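Oltia Community Pantry: progress report, July
Prepared by Ataahua Tawhiri for the Bondora Fund

We are two months into the snack table project, and I can report that it exists. Your grant of 1000 dollars has so far paid for table covers, door signs, and a first round of stock. The remaining 200 is being kept back for the autumn, when the kids return to school and appetites return to normal, meaning alarming.

The table itself came out of the Indby Street hall, where it had been serving as a place to lose umbrellas. Glenys Partington chose the cloth. I had argued for something plain that would not show tea, and was told that plain cloths make people feel they are waiting for test results. The checkered border won. There is also lettering on it, with the words "AS HORSES" and something about "to our future", which visitors like to read out loud while making up their minds.

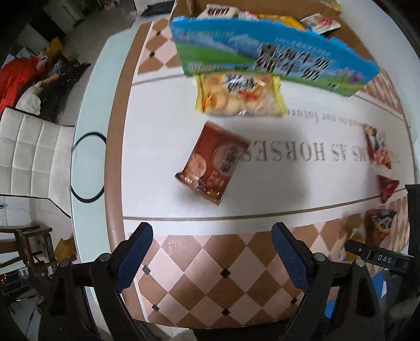
Stock goes out in whatever it arrived in. We did try baskets in the first week, and they looked lovely, but refilling them took Glenys most of a morning and people kept asking if the baskets were for sale. Open cardboard boxes are quicker. They can be flattened at the end of the day, and the printed ones brighten up a room whose walls were last painted in a shade I can only call municipal.

Opening hours have moved from 9 to 10 in the morning, after we learned that the early crowd consisted of me.

Two problems to report. The cloth slides, and we have tried clips, which also slide. And our order from Chaimongkol was delivered to the dentist next door, who was very decent about it but had clearly been tempted — the tape told its own story. Future orders will carry the hall's name in larger letters.

Next period we plan to buy a second cloth, so the first can be washed during opening hours, and to settle the clip question. Receipts are attached, apart from the one for the door signs, which Glenys is still looking for.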